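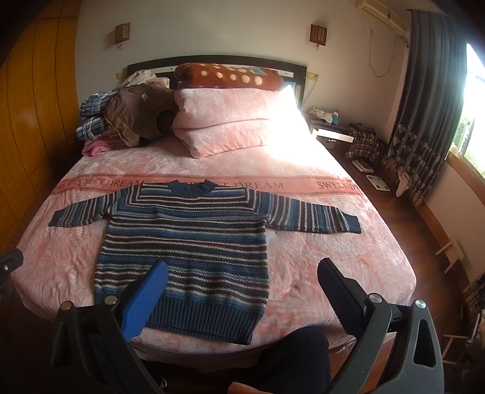 The visit to the Curkport site was arranged after Quintela reported a fault in the hand-held gripper tools it uses to record household tasks for its folding robots. Grellwood, which insures the project, asked for a safety review before further recordings were made, and a party of four attended on a Thursday in July. The party was made up of Beatriz Rebelo and Gareth Rudd for Grellwood, Salvador Moreira for the training college, and the writer. Quintela was represented by Ermelinda Matos, head of field operations. The visit began with garment handling in a furnished bedroom. A striped knitted sweater lay flat on a pink bed sheet, with its sleeves out to either side, and two gripper jaws were held over the bed, one with a bright blue finger pad and the other with a black one. Ms. Matos explained that knitwear had been chosen for the visit at our request, as the fault had occurred with a garment of that type.

The incident

The fault took place in June, during a long afternoon of recordings. An operator closed a gripper on the cuff of a sweater and lifted it clear of the bed. On releasing the trigger, the operator found that the jaw stayed shut. The wool had worked its way into the linkage behind the finger pad and had wound around a pivot pin. The operator put the tool down on the bed, held the jaw with the free hand and tried to work the yarn loose. The linkage then opened without warning and the spring closed it again on the operator's index finger.

The injury was a deep pinch with bruising and a small cut. It was treated on site and the operator returned to work the following morning. Ms. Matos stated plainly that the outcome could have been worse. The return spring fitted at that time was stiffer than the one specified, and the operator had received no instruction on what to do with a jammed jaw.

Quintela's own records show 446 garment recordings in the month of the incident. In four of these the operator had noted a jaw that was slow to open. The notes were entered in a free text field and were not passed on to the workshop. Mr. Rudd asked who was expected to read that field. He was told that it had been used only for comments on lighting and fabric, and that no person had been named to check it for equipment faults. The review party regards this as the most serious finding of the visit.

The workshop

The party then moved to the workshop, where Gonçalo Fonseca is responsible for maintenance. Mr. Fonseca had kept the tool from the incident in the condition in which it was returned to him, with the yarn still around the pin. He showed that the pin had backed out slightly from its seat, leaving a gap wide enough to catch a loose loop. Fine fabrics pass over the gap without harm. Open knits and ribbed cuffs do not.

The pins are supplied by Pokex. Mr. Fonseca did not attribute the fault to the supplier. The pins had been fitted without the retaining compound called for in the assembly sheet, and the sheet had been revised twice with the earlier version still pinned to the bench. He has removed the old copy. Each tool is now checked with a feeler gauge after 200 grips, and the result is signed for.

A trial rig has been set up to close a gripper on a strip of ribbed wool, lift it and let it go. Mr. Fonseca ran 100 cycles on a repaired tool while the party was present. The jaw released on every cycle. Ms. Rebelo noted that the strip was new and cleanly cut, and asked for the trial to be repeated with worn garments that have pulled threads. Mr. Fonseca agreed, and will send the results to Grellwood.

Matters discussed

Mr. Moreira raised the question of training. New operators at Curkport receive a morning of instruction, nearly all of it on how to move the tool smoothly and keep the garment in view. A jammed jaw is now covered, and a printed card has been issued. The card tells the operator to set the tool down, disconnect the trigger lead and call the workshop. It does not say how a garment still caught in the jaw should be freed, or by whom. Ms. Matos undertook to have this added – with a clear statement that the cutting of fabric is permitted.

There was some discussion of a guard over the linkage. Quintela has tried a soft sleeve, which kept yarn away from the pins but hid them from inspection. A clear cover is being made. The party saw a drawing of it but no finished part.

Actions agreed

Quintela is to name one person to read operator notes at the end of each working day.

Tools with the stiffer spring are to be withdrawn. Two were still in the store at the time of the visit and were tagged before the party left.

Open knit garments may be recorded only with tools that have passed the gauge check that day.

Grellwood will return to Curkport once the clear cover has been fitted. Comments on this report should be sent to Ms. Rebelo.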